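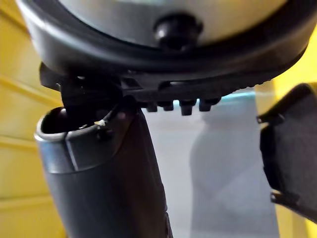

Painemal, 12/4/22

Chapter 2
Housings, Rims and Tubes

In the first chapter we spoke about small parts which can be held between two fingers. Now we come to bigger ones: the cover of a device, the rim which goes round it, and the tube which stands near it.

A pale cover with a black rim is very common in equipment for the workshop and for the home. The rim makes a clear line where the cover ends, and the student should learn to look for this line first. After the line, look for what comes out of the surface. It can be a round knob, or a row of short pegs under a base plate. Pegs in one row do not always have the same length, so please measure each of them before you draw.

A tube is drawn in another way. We begin with the open end, then the rim of the opening, and only after this the long side. If the tube leans, the opening becomes an oval. Many of my students at Direro drew a full circle here, and I also did it in my first year.

For the exercises you need paper of A4 size, a soft pencil and a ruler of 400 mm. Constanza Navarrete has prepared the drawings for section 2.1, where we start with the knob.

2.1 The knob and its place on the cover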